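We got to the Moltley open day just after the doors opened in February, and what a treat it was! More than 2,000 people came through, and I think half of them were in the Prumer hall with me, happily peering at bottles, trays and tabletops.
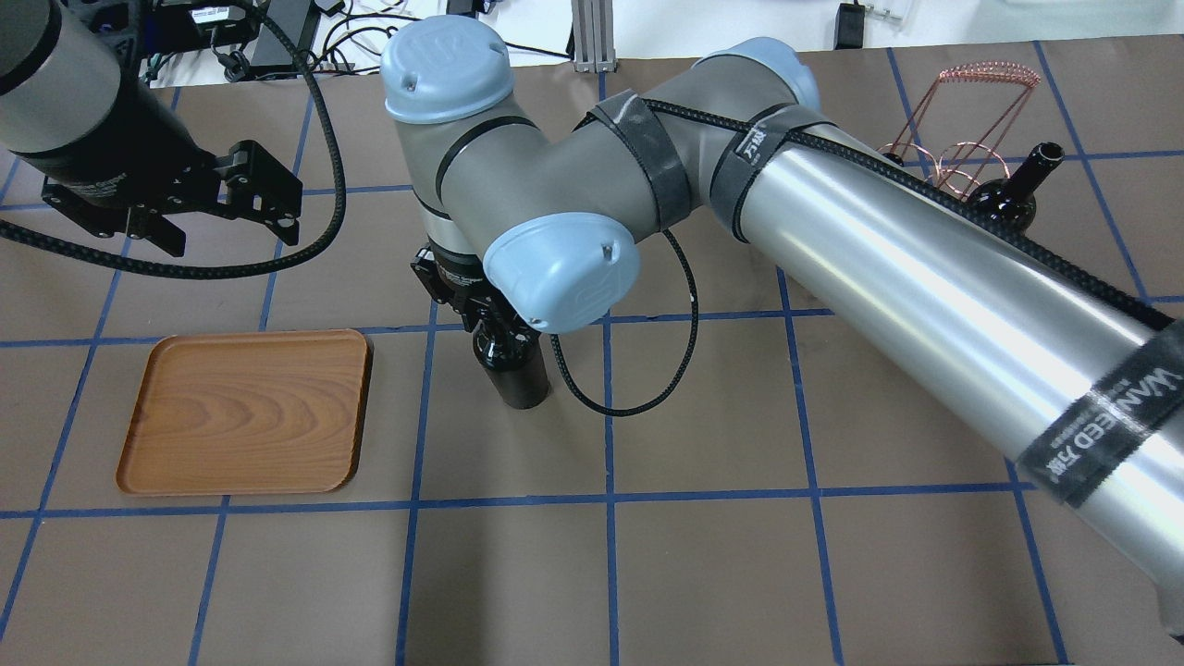 I loved the wooden trays most — all that warm, swirly grain, and such neat rounded corners. Tea was upstairs in the Colombo room (go early, there are only eight tables), and we caught the late bus home from Skokevari.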